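Unit 3: Battery wear in phones

Read the section on charge cycles before lab. Bring your own phone and charger.

**Terms**

- *Capacity*: how much charge a battery can hold, given in mAh.
- *Cycle*: one full battery's worth of use. Two days at 50% each make one cycle.
- *Fast charging*: higher power at the start, tapering off as the battery fills.

**Worked case**

The Solard handset ships with a 2,000 mAh battery. After two years of daily charging, assume it has lost around 20 percent. Work out what is left and how that changes standby time.

Heat matters more than most buyers think. A phone left charging under a pillow ages faster than one on a desk.

Homework: compare the Solard and the Grisley on battery size and charging speed. One page, due before the next lab.
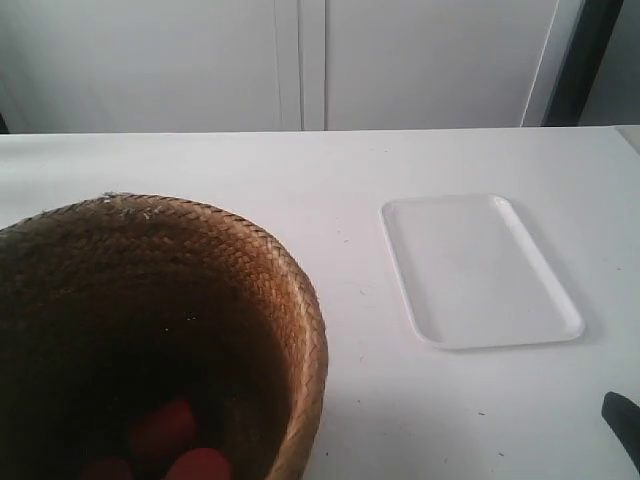
Kerttu Kinnunen: Does a top-up from 60 to 80 percent count as a full cycle, or only part of one?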